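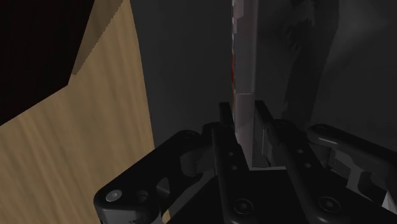
Two upright gripper fingers with a narrow gap between them, computer rendering.

About Costska

Costska provides seating information and accessible booking services for concert halls, theaters and arenas. The company was established to give ticket buyers a clear account of a seat before they pay for it, and to give venues a dependable record of every place in the house.

Our records cover 102 venues. Each venue is entered in Arnamer, our seating register, which holds the row and seat numbering, the height of each row above the floor, the position of rails and pillars, and the distance from each seat to the nearest step-free entrance. Where a venue changes its layout between a seated concert, a standing concert and a sporting event, each layout is held as a separate plan.

What We Do

For venues, Costska prepares and maintains seating plans, reviews restricted-view pricing and advises on the placement of wheelchair and companion spaces. A full review of a mid-sized hall is carried out on site by a team of 2 surveyors. The largest plan we currently maintain is for the Lanz Theater, which has 2819 seats in its end-stage layout. The smallest is the Takico Recital Room, which seats 467 with the side gallery open.

For ticket buyers, we publish seat notes without charge. These notes state which rows are raised, which seats sit behind a sound desk or camera platform, and which aisles have handrails. Notes are withdrawn when a venue informs us of building work and are restored once the area has been surveyed again. Costska does not sell tickets and does not receive commission on tickets sold by others.

How Our Notes Are Prepared

A surveyor sits in sample seats in every block and records the view at stage level, at the height of a standard screen, and to each side of the stage. Seats next to pillars, overhangs and stairways are checked individually. Reports from members of the public are welcomed and are compared with the survey before any note is amended. Touring productions may bring their own staging, and buyers should consult the venue's box office about temporary restrictions for a particular show.

Leadership

Glenys Trevor has served as Director of Costska since its founding. She previously managed front-of-house operations at a regional theater and is responsible for survey standards and venue relations.

Working With Us

Venues wishing to join the register may request an information pack from the Venue Relations office. Applications received by the end of June are considered for the fall survey program. An application should include the current fire-approved seating plan, a list of the layouts in regular use and the name of a box office contact.

The office is open from 9:00 a.m. to 4:30 p.m. Corrections to published seat notes should state the venue, block, row and seat number.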